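**Presupuesto para pinzas de mano, ¿merece la pena el paquete completo?**

**velca_77** — 10/18/18
Nos ofrecen el kit de Daltik: 2 pinzas de mano, soportes y un año de asistencia por 1584 euros. Zivance pide 563 por la pinza suelta. ¿Alguien ha comprado a cualquiera de los dos?

**Iltholm**
A Zivance, sí. La pinza cumple, pero los dedos de repuesto van aparte y el portes te lo cuelan al final. Pide la factura proforma antes de decidir.

**tornillo_flojo**
Yo no pagaría la asistencia. El año pasado escribí dos veces y me mandaron el mismo PDF.

> un año de asistencia

Eso es un PDF, repito.

**Iltholm**
Pues a mí Daltik me cambió una placa en octubre sin cobrarme. Depende de quién te coja el teléfono.

**velca_77**
¿Y los dedos? El comercial jura que duran 200 horas.

**tornillo_flojo**
¿200 horas haciendo qué? Con esponjas duran lo que quieras. Que te lo pongan por escrito, con la pieza y la carga. 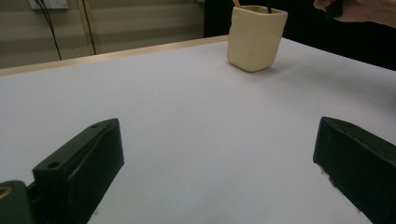 **pelupessy_taller**
Los dedos son lo último que miraría en ese presupuesto. Miraría primero los objetos con los que vais a trabajar y el sitio. Una taza de cerámica con dos palitos asomando ya pide otra cosa que un cubo de espuma, y en una mesa blanca y lisa como esa yo probaría también con piezas claras antes de firmar nada. Pedid una unidad en préstamo; si no la dejan, mala señal.

**tornillo_flojo**
Lo del préstamo lo firmo. Lo de que los dedos den igual, no — es justo donde te sacan el dinero.

**velca_77**
Vale, pido préstamo a los dos y el precio de los repuestos. El paquete queda aparcado.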